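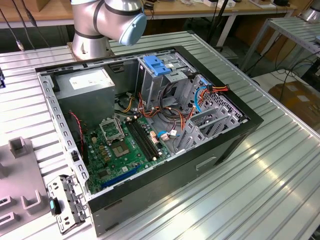
Flidivance asks that the joint offsets be checked before any part program is run, even after a short stop, and the steps that follow are in that order.

4.2 Setting up the arm for computer disassembly

1. Press the emergency stop. Wait 2 minutes.
2. Check that the base bolts are tight.
3. Lay the tower on its side on the slatted table, side panel off.
4. Release the stop and jog the arm clear of the case.
5. Load program 138. Set the travel speed to 300 mm/s or less.
6. Run one cycle with no part gripped.

Note: If fault 3079 shows, repeat step 2 and restart the Starnach controller.

CAUTION: Keep hands out of the case while the arm is powered. Unplug the tower before it goes on the table.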